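How Regional Broadcasters Commission Short Drama: A Study of Fletness
Student project report, Media Production, second year
August 23, 2025

1. Background

Our group looked at how a small television drama moves from an approved pitch to its first day of filming. We chose Fletness, a six-part mystery set in a ferry town and made by Zelholm for the regional channel Wistinmont. It was a good case for us because the channel puts its commissioning notes on a public page, and because the budget was small enough to follow line by line.

2. Method

We read the commissioning notes, the two press releases and the first three scripts, which Zelholm lent to the department. We also sent a questionnaire to 50 people who work in scripted television in the region and got 40 replies. The questions covered contract length, rewrites, and how early each person was brought in. One question on pay was dropped from the results - too many people had skipped it.

3. Findings

3.1 Time from approval to filming
Wistinmont approved the series in May and filming started 184 days later. The press release had promised a shorter wait. Most of the delay came from the co-production agreement with Mwakyusa, the distributor that holds the overseas rights. Mwakyusa wanted episodes of 50 minutes for foreign buyers and Wistinmont wanted a shorter slot. The longer version won, and the channel moved its late news to make room.

3.2 Writing
The series used one lead writer and two episode writers. Episode two was rewritten after the running time changed, and a subplot about the harbor office was moved there from episode four. In the questionnaire, late changes to running time came up more often than any other cause of rewrites.

3.3 Crew hiring
Department heads were hired before the agreement was signed, but on short holding contracts. Two of them left for other jobs. Several replies described the same pattern on other shows. People said they would accept a later start date if it were firm.

4. Group work

We split the reading by document type and met in the shared project room on the second floor. The script timing took longer than planned. We had allowed one minute per page, and the dialogue scenes ran faster than that.
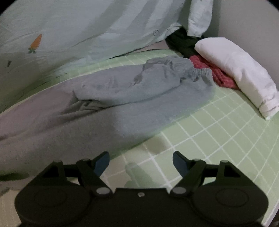 Figure 1. Gripper in front of a green surface with a white grid.

5. Limits

Forty replies is a small group, and people with a complaint may be more likely to answer. We did not see the signed agreement, only the summary on the channel's page. Viewing figures were not available when we finished.

6. Further work

A second project could compare Fletness with a series that had no overseas partner. The questionnaire should be cut down - ours took too long to fill in - and the pay question needs new wording before it is used again.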